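Youssra Ouazzani
29 décembre 2018

1/ Bon, samedi entre les fêtes, les bureaux de Larkwood sont quasi vides, et devinez qui s'est mis en tête de ranger tout le coin emballage avant la reprise ? Voilà. Je vous raconte au fur et à mesure, ça me motivera (et si je craque, vous le saurez aussi).

2/ Le lieu d'abord : un grand plateau ouvert, murs blancs, poutres et gaines apparentes au plafond, et cette espèce de grande arche blanche que j'adore. Le tableau blanc reste contre le mur de gauche, le petit bureau bas aussi, j'ai promis de ne pas y toucher !
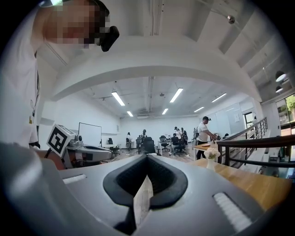
3/ CE QUI ATTEND SUR LES TABLES

Plus de 1000 coffrets à vérifier d'ici fin janvier, la commande Bittencourt, celle qu'on traîne depuis novembre. Aujourd'hui je vise 40, pas un de plus. Chaque coffret, c'est un plateau noir et un fourreau en carton jaune moutarde. On sort, on regarde les bords, on remet.

4/ Petit conseil gratuit : travaillez sur une vraie table en bois, avec des fleurs à côté. Ça change tout, je vous jure, on se croirait moins à l'usine.

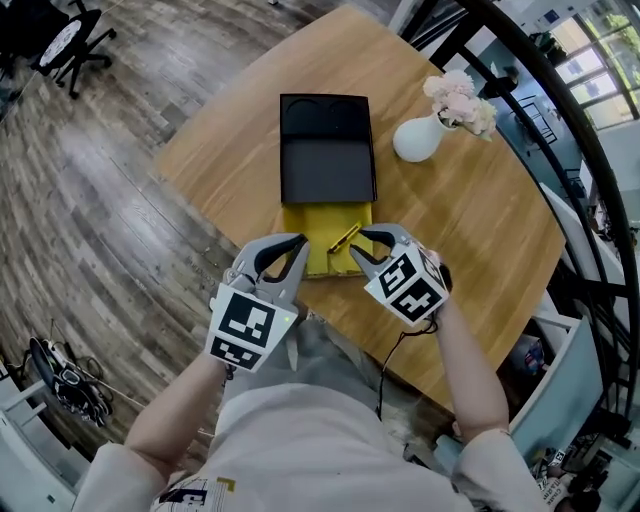

5/ Alors, ma grande question du jour, c'est l'ordre de remplissage, parce que l'équipe de Binitville fait l'inverse de nous et ça me rend dingue. Eux commencent par le bas, moi par le haut. Avec deux ronds côte à côte et le grand rectangle en dessous, je trouve ça plus logique de caler les ronds d'abord, non ? Dites-moi !

6/ Pause thé. 16 coffrets de faits, le dos en compote, et j'ai déjà trouvé 2 fourreaux cornés que je mets de côté pour Rundwood (ils les reprennent, il faut juste leur écrire avant lundi).

7/ J'y retourne. Si quelqu'un a une bonne playlist pour plier du carton, mes messages sont ouverts !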